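4. Findings: how a contestant's life story settles

4.1 The shape of the page

The short biographies in our collection follow a pattern so steady that the coders soon stopped being surprised by it. A page opens with the contestant's full name, often longer than the name used on screen. Birthplace comes next, then parents and siblings, then schooling, then whatever work the person did before entering the Herkar house. The part about the programme itself is usually shorter than a viewer might expect. After it come relationships, money and, at the end, a paragraph on present activities that is seldom kept up to date.

The collection holds 1136 pages, gathered in April from gossip sites, fan blogs and the public profile section of Nasr. We left out pages that only listed voting results or reposted a clip with a line of text. A page counted as a biography if it named a contestant in its heading and gave at least a birthplace or a school. This is a low bar and we set it low on purpose, as many of the pages that matter most to readers are thin.

Order turned out to be more stable than content. Two pages on the same contestant could disagree about her age, her home town and the number of her brothers, and still present these things in the same sequence. Samah Kettani, who coded the first batch, marked the sequence on paper before we had a scheme for it, and her marks were later used to build the scheme given in the appendix. We see the order as something writers copy from one another along with the wording. A writer starting a new page opens an old one and changes the facts.

4.2 Where the facts come from

Few pages name a source. Where one is named, it is most often the programme's own introduction film, shown on the opening night, in which each contestant speaks for less than a minute. These films are edited for television and leave a good deal unsaid. A contestant who says she "did some acting" in the film becomes, on the pages, an actress, and within a week or so a Jallwood actress. We followed this change for Shaimaa Ouali, whose pages make up the largest group for any one contestant. The earliest page repeats her words from the film. Later ones add a film studio, then a role, then a co-star. We could not trace the role to any cast list, and Ouali told us by telephone that she had worked two days as an extra and had never met the co-star.

She was not much troubled by it. In her view the pages had been kinder to her than the programme had. What did bother her was a claim about her father's trade, which she had asked several sites to take down. One did so. The others either did not reply or changed the wording and left the claim standing.

Education was the second area where claims grew. Contestants who had begun a course were said to have finished it, and a certificate was often turned into a degree. We found the opposite change only rarely. Hicham Farouk, who holds a teaching diploma and mentioned it on screen, is described on several pages as having left school early. This seems to come from a joke he made during a cooking task in his second week in the house, which was clipped and shared without the conversation around it. Once the joke had been turned into a sentence on one page, it was carried over to others with the same spelling mistake.

4.3 Corrections

We went through the collection looking for any sign that a page had been changed in answer to a reader. Such signs included a note at the foot of the page, a reply by the writer in the comments, or a difference between the page and its saved copy that matched a complaint. We found 197 pages of this kind. In nearly all of them the change concerned a name, an age or a place. Claims about relationships were hardly ever withdrawn, even where the contestant had denied them in an interview linked from the same page.

The comments help to explain the difference. Readers who wrote in about a birthplace tended to know the place, and said so. A cousin, a former neighbour or somebody from the same school would give a detail that the writer had no wish to dispute. Claims about who had been close to whom in the house could be argued over by anybody who had watched the programme, and they were, sometimes for months. Writers had a reason to leave these arguments open, as a page with an active comment thread was moved up the list on Nasr and shown to more people.

Moataz Belhaj, who ran a fan blog through both seasons studied, put it to us in terms of his working day. He wrote in the evening after the daily episode, posted before midnight and answered comments over breakfast. A correction to a town took him a minute. A correction to a love story meant rewriting half the page, and by then the next episode was on. He kept a notebook of things to fix at the end of the season and admitted that he had not opened it since the final.

4.4 Product posts and the later life of a page

After a season ends, the pages divide. Some are left as they stand. Others are taken over by posts tied to what the former contestant is now selling or promoting, and here the biography becomes a preface. The life story is cut down to a few lines and the remainder of the page is given to clothing, skin care, restaurants or small goods for the home. On several of the pages the text and its pictures have little to do with each other, and a reader who arrives looking for a home town will pass a good many objects before finding it. 

Figure 3. Robot hands, a glass and a pair of coffee appliances on a white tabletop.
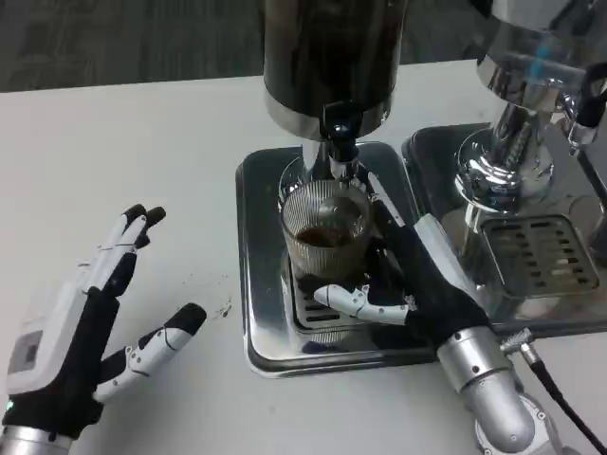 Paid links were marked as such on a minority of these pages, and the marking was uneven even within one site. We did not try to work out who had been paid or how much. Contestants we spoke to gave differing accounts. Salma Bouzid said that she had agreed to her name being used by one shop in Okima and had found it on the pages of several others. She had left the older pages alone because they still brought people to her own account, and she thought that asking for them to be removed would do her more harm than good.

The cut-down biography is worth a closer look, as it shows what writers believe cannot be left out. Full name and birthplace survive in almost every case. Schooling is usually dropped. The programme is reduced to its title and the season. What remains of the relationships section is a single sentence, and it is most often the disputed claim, now stated without the words "rumoured" or "reportedly" that stood beside it in the longer version. Doubt takes up space, and space is what the writer is short of at this stage. In this way a claim that was argued over during the season can end up as one of the few facts given about a person a year later.

4.5 Limits of the collection

The pages were saved over a short period and we cannot say how they read on the day they were first posted, except where an earlier copy was kept. Pages that had been deleted before we began are missing altogether, and these may well include the ones that drew the strongest complaints. We worked only with pages in languages that at least one coder read well. Voice notes and short videos, which carry a great deal of the talk about Herkar, fall outside the study, though several of the claims we followed probably began there.

Our interviews were with people who were willing to be found. Contestants who left early in the season answered more readily than finalists, several of whom referred us to an agent. Their view of the pages may be different, and the agents we wrote to did not offer one. The next section compares the two seasons and considers whether the change in the voting rules had any bearing on which contestants were written about.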